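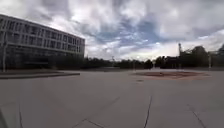 Seguro de viagem vendido junto com a passagem vale a pena?

Comprei passagem para março pela Kikari e, na hora de pagar, o site já veio com o seguro da Ferrand marcado. Desmarquei, mas agora recebo e-mail dizendo que "restam 3 dias" para contratar com desconto. São 800 reais para 14 dias, duas pessoas. Desconfio desse prazo. Alguém já precisou usar? A cobertura de bagagem é de 3000 reais, mas não diz se é por mala ou por pessoa.

Resposta 1

Esse prazo é conversa. Em março passado me mandaram o mesmo aviso quatro vezes, sempre com "últimos dias". Peça as condições gerais em PDF antes de pagar qualquer coisa – não o resumo da página, que é propaganda. No meu contrato o limite era por pessoa e só valia para mala despachada e extraviada pela companhia. Mala quebrada ficava de fora.
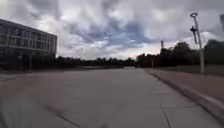

Veja também se o seu cartão já oferece seguro. Muitos oferecem, desde que a passagem tenha sido paga com ele, e o bilhete precisa ser emitido à parte, antes do embarque. Se o atendente disser que é automático, peça por escrito.

Resposta 2

eu fiz pela Filano e foi tranquilo, recomendo. não precisei usar

Resposta 3

Então não dá para saber se foi tranquilo, né? Eu acionei uma vez, por uma consulta médica, e o reembolso demorou dois meses. Guarde recibo de tudo.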